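3.2 Where the small stuff ends up

I went into this part of the study sure that people plan their kitchen storage. They don't, or at least the households we talked to in Rirnitz and Prallero mostly shrugged when I asked why the oil lives where it lives. "It landed there" was an answer I wrote down so often that I started using a shorthand for it. Ridwan Entili, who did the October interviews with me, wanted to code those shrugs as missing data. I talked him out of it (it took a long lunch!), and they became their own category, which we call drift.

Drift shows up most at the far end of a counter, past whatever big appliance sits there. Bottles gather behind it and stay for months. One woman in Prallero found vinegar she had replaced twice.
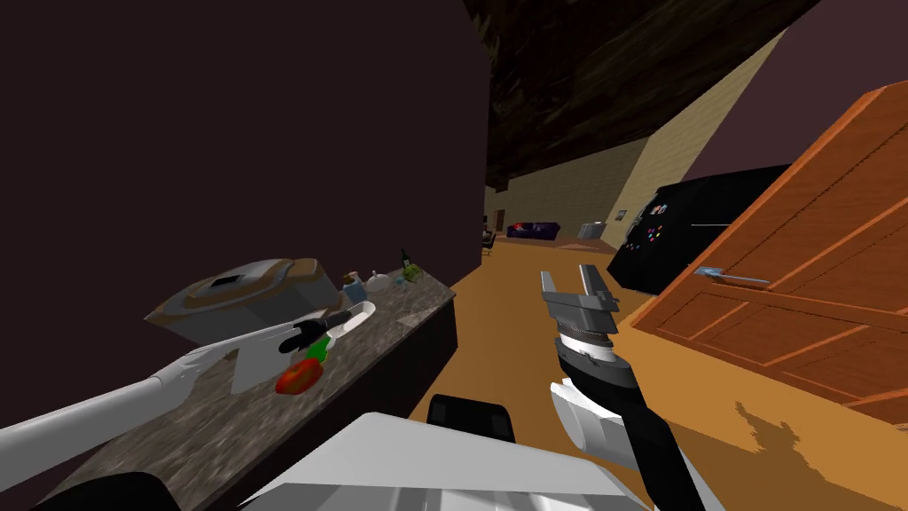

3.3 Asking about reach

For the second round we dropped the word "storage" completely, because it made people tidy up their answers. We asked instead what they could grab in 15 seconds without thinking, and we let them wander off topic as much as they liked. Seven households wandered so far that we ended up with lovely material on grandmothers and very little on reach, and I've kept them out of Table 2.

The rest fell into two loose camps, the grabbers and the rummagers. I'm a rummager myself, so take my sympathy for them with some salt. Ong's older scheme would split the rummagers again by counter surface and finish, and I did try that, but stone or no stone the answers sounded the same to me.

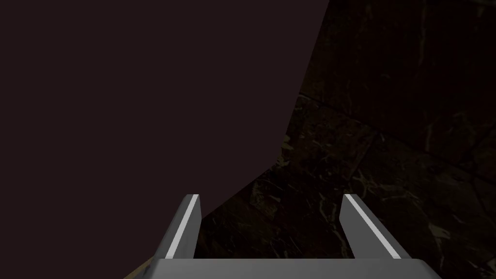 Figure 4. Dark, stone-like surface beside a smooth dark shape, rendered view.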